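Best way to pack odd kitchen bits for a move?

Asked on Thursday, 3 answers

We're moving at the end of January and I'm stuck on the stuff that doesn't stack. Plates are fine, I've done plates. It's the round mirror with the thin black rim, the fork with the orange handle (last one left of a Flokholm picnic set, I love it) and a big dark bowl that's wide and pretty shallow. 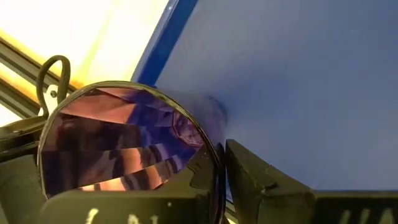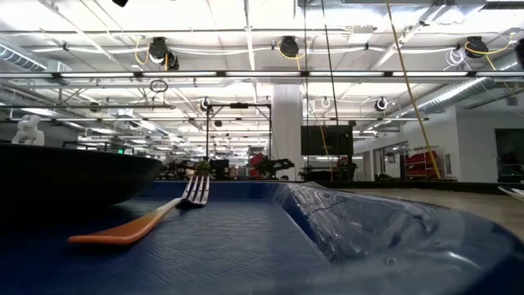 I've got a 34 litre Podis tub and heaps of tea towels, but I don't really want to buy bubble wrap if I can help it – we'd use it once and bin it. Does the mirror go flat or on its edge? And can the fork just ride in the bowl, or will it scratch?

Answer 1
On its edge, always. Wrap it in a towel and stand it up against the side of the tub, then jam more towels in so it can't wobble. I did 80 km of gravel road out to Dendurach with one packed like that and it was fine!

Answer 2
just use bubble wrap, its cheap

Answer 3
Agree with the first answer about the mirror. I'd roll the fork up in its own tea towel, tines and all, and put it anywhere BUT the bowl. Mine rattled around in a Fjeld salad bowl the whole trip and left a scratch I still see every time I wash it. Bowl goes in last, upside down, with something soft under the rim.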